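Back in court, 16th October

I said in August that I would write something when the Sampaio case came up again, so I'm doing it now while I still have my notes.

I went on my own and got there early. The hearing was in the smaller courtroom on the second floor, and it started late. Érica Barros was already on the front bench with her sister. She has been to every hearing so far, and she told me she takes unpaid leave from Meltex to do it.

For anyone who hasn't read the earlier posts, her brother was convicted of the warehouse fire on Drirley Road and has served three years. The appeal rests on a statement from a night driver that was never passed to the defence. The file runs to 2,455 pages and the statement is on two of them.

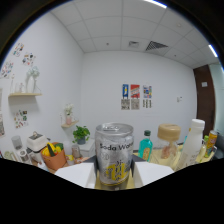
The prosecution didn't dispute that the statement exists. Their argument was that it wouldn't have changed the verdict, as the driver only saw a van leaving and couldn't give the full number plate. Elaine Coutinho, for the defence, spent most of her time on the timings. If the driver is right, the van left after the alarm went off, and the jury was told the yard was empty by then.

The judge asked her twice why this wasn't raised at the first appeal. She said the old firm had asked for the driver's records and got no reply. I thought he seemed unconvinced, but I've read judges wrong before.

The whole thing took 53 minutes. There was no decision. It will come in writing, and both sides were told not to expect it quickly.

Érica didn't want to say much afterwards, and I didn't push. I walked back to the station by way of Joravari Street and missed my train.

I'll put the ruling up when it's published. Comments are closed on this one, same as last time.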